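Sakel Textile Words – README

G'day, and thanks for downloading. Sakel is my word list for household cloth: tablecloths, quilts, curtains, runners, tea towels and the bits of trim that go round them. I started it because I was trying to catalogue my own linen cupboard and kept writing "blue one with the border" on everything. It got out of hand from there.

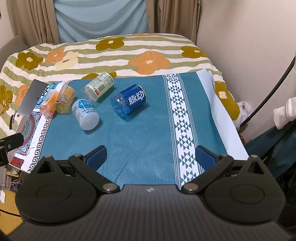
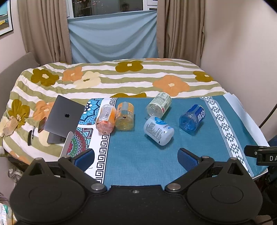
Teal tablecloth in both, with a patterned border; the quilt and curtains are in both as well.

What's in the folder

There are 3,690 entries in one big spreadsheet, saved as plain CSV so you can open it in whatever you like. Each row is one term. Alongside the main file you'll find a short list of colour names, a list of pattern names, and a text file of my notes, which is messy and which I've left messy on purpose. Some of the notes argue with each other. I was in different moods.

The columns

term – the word or phrase, lower case, Australian spelling. So it's colour and grey all the way through, and doona has its own row with duvet and comforter hanging off it.
kind – one of 7 values: cloth, pattern, border, colour, finish, stitch, household use.
also_called – other names, separated by semicolons. Can be blank.
plain_meaning – one sentence, in my own words.
source – Sommont, Flonitz, Kartha or mine. More on those further down.
sure – yes, mostly or no. Please don't strip this column out when you share the file!

Where the words came from

The backbone is the Sommont list, an old draper's stock book that I typed up over one very wet winter. It's strong on weights and widths and hopeless on patterns (everything is either "fancy" or "figured", which is no use to anyone). Flonitz was a mail-order catalogue, and that's where most of the bed linen comes from. Lovely stuff, very florid. They had a separate name for every shade of cream and I've kept the lot, all pointing back to cream in also_called.

Kartha is a pattern glossary put together by a sewing circle, and I have their okay to include it. It gave me the names for geometric bands, key borders, medallions and so on, and it's the part I use most. Anything marked mine is a word I grew up with or pinched from the op shop, where the ladies on the linen table have their own vocabulary entirely.

Things that will trip you up

Greek key, meander and fret are three separate rows. I know plenty of people treat them as the same thing. Kartha doesn't, so I've followed Kartha and cross-referenced them.

Teal was a nightmare. Flonitz puts it under green, Sommont doesn't have it at all, and my own family would go to war over it. In the current version it sits by itself with both blue and green in the notes. Same deal with aqua and duck egg.

Manchester is in there as a household use, meaning sheets and towels and the rest of it. If you're reading this from overseas, yes, that's what the department is called in the shops here, and no, it isn't a typo.

113 rows are marked no in the sure column. Mostly they're Sommont words that I can read perfectly well but can't pin a meaning on. If you've ever handled a cloth called a "dobbet", please get in touch, I'd love to hear from you.

Changes since the last version

I added 140 terms in April, nearly all borders and edgings. Scalloped, pinked and picot are finally sorted out from one another. Bedspread and coverlet used to be a single row and now they're two, so if you've built anything on top of the old file, check that join before you do anything else. I also fixed the commas. Sorry about the commas.

Row order has changed too. It used to go by source and now it's straight alphabetical by term, with kind as the tiebreak.

Using it

Go for your life. Put it in a quilting app, print it for the guild, use it to label your own cupboard. All I ask is that you mention Sakel by name and keep the source column with the Kartha rows, as that was the agreement. Don't sell it as is. If you're making something bigger out of it and selling that, drop me a line first and we'll have a yarn about it.

Sending corrections

Corrections are very welcome, and regional words even more so. Send me the term, where you heard it and what the person was pointing at when they said it – that last part saves me a heap of guessing. One word per line, please. I read everything, though I'm slow over the school holidays.

Still to do: tassels, table felt, and whatever on earth you call the frill round the bottom of a valance.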